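Mevollow Small-Parts Bagging Set: README

Version 2. Last revised January 20, 2026.

Contents

Summary
What is in the set
Bag types
Item groups
Packing rules
Labels and slips
File layout
Known problems
Terms of use
Contact

Summary

The Mevollow set covers the sorting and bagging of small mixed household items into zip-top bags. Each record is one bag: what went into it, in what order, which slip was enclosed, and how the bag was closed. The set was put together for people working on storage, inventory, and packing of loose goods that do not have a box of their own — toy parts, cable ends, balls, fasteners, spare wheels, and similar.

The set holds 500 bag records. Each record has a packing list and up to 60 still images. Images are stored without color correction.

What is in the set

Each record consists of a folder with three kinds of files: the packing list (list.csv), the slip text (slip.txt), and the stills (stills/). The packing list gives one row per item. Columns are item_id, group, material, main_color, size_class, order_in, and remarks. The order_in column gives the position in which the item was placed in the bag, starting from 1. Items placed together share a value.

The slip text is a transcription of the paper slip that goes in with the items. Transcription was done by Nelli Miettinen from the original slips before they were enclosed. Line breaks are kept. Crossed-out words are kept and set between square brackets. Where a word could not be read, the transcription has a question mark in its place.

Bag types

Two bag types are used.

Type K (Kashindye) is a clear bag with a colored zipper strip. It is the default for mixed contents. The film is thin and takes the shape of whatever is in it, so creases should be expected in nearly all stills.

Type T (Takari) is a heavier bag with a clear zipper. It is used for items with points or sharp edges. Type T bags stand up better when partly filled but are slower to close. The zipper has to be pressed from one end to the other in a single pass. If it is pressed from both ends toward the middle, air is trapped and the closure tends to open again in the bin.

The bag type is recorded in the first line of list.csv as K or T.

Item groups

Items are assigned to a group before packing. The group is decided by shape and handling, with no regard to what the item was originally sold as.

R: round items. Balls, beads, imitation fruit, large marbles.
W: wheels, knobs, rollers, and assemblies made up of them.
S: soft items. Cloth, foam, cord.
F: flat items. Cards, tiles, plates.
L: long items. Rods, pens, cable lengths.
M: anything that fits none of the above.

An item that is attached to another item is listed once, under the group of the larger part. If the parts come apart during packing, they are listed separately and the word "split" is entered under remarks. An item with a tag still on it keeps the tag. Tags are not listed as items.

Group M is larger than we would like. Babatunde Nwachukwu went through it in June and moved most of the caster parts to W. The rest was left alone because the descriptions in the remarks column were too short to decide from.

Packing rules

1. Lay the bag flat with the opening toward you.
2. Separate the two zipper strips along their full length before putting anything in.
3. Place heavy W and M items first, in the lower corners.
4. Place F items against one wall of the bag.
5. Place R items after W items. A round item placed first rolls to the lowest point and pushes the others up against the zipper.
6. Fold S and L items only if they do not fit otherwise. Enter "folded" under remarks.
7. Put the slip in last, with the writing facing out.
8. Press out air with the flat of the hand, then close the zipper.

Rule 7 was added in the current version. In older records the slip may be anywhere in the bag, and it may be folded.

Labels and slips

Slips are white paper. The text gives the item groups and any remark the packer thought useful. There is no fixed wording. Slips by Huguette Leclerc are usually the longest and often mention where the item was found — drawer, shelf, or floor. These place words are useful if you are studying how goods get mixed in the first place, but they were never checked and should be treated as notes.

No label is stuck to the outside of the bag. Adhesive labels were tried and dropped, as they wrinkled with the film and could not be removed cleanly.
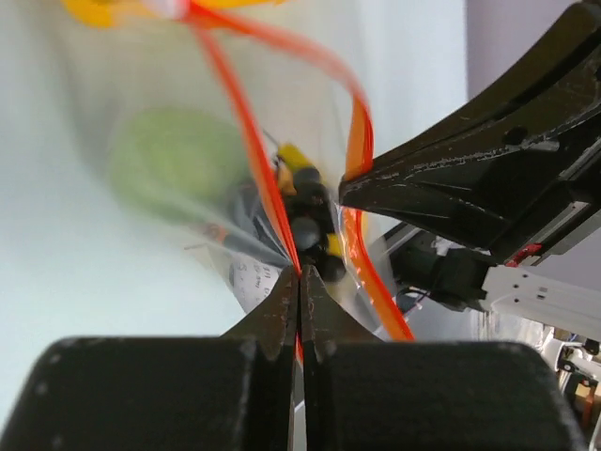
Slip text should always be taken from slip.txt. Reading it through the film is unreliable, and we do not accept corrections to the transcriptions that are based on the stills alone.

File layout

mevollow/
 README.txt
 groups.csv
 records/
 0001/
 list.csv
 slip.txt
 stills/

Text files are UTF-8. The separator in the CSV files is a semicolon. Empty cells mean "not recorded" and should not be read as "none".

Known problems

Main color is a single value. Items with two strong colors, such as black with yellow, are entered under whichever covers more of the surface. The second color is mentioned under remarks in some records and missing in others.

Size class was judged by eye. The boundary between small and medium is not consistent between packers.

Transparent items in group M are underreported. They are hard to tell from the bag itself in the stills and some were missed when the lists were checked.

The material column uses both "rubber" and "soft plastic" for what is probably the same thing. Merge them if the difference does not matter to you.

Terms of use

The set may be used and passed on for research and teaching. Keep this file with any copy. If you change the lists, rename the set or add a suffix so that changed copies can be told from the original.

Contact

Corrections to the lists go to Faith Makori at Wendell. Give the record number, the item_id, and the proposed value. Questions about bag types and packing rules go to Kimutai Magesa. Corrections are collected and applied with the next version; individual records are not reissued.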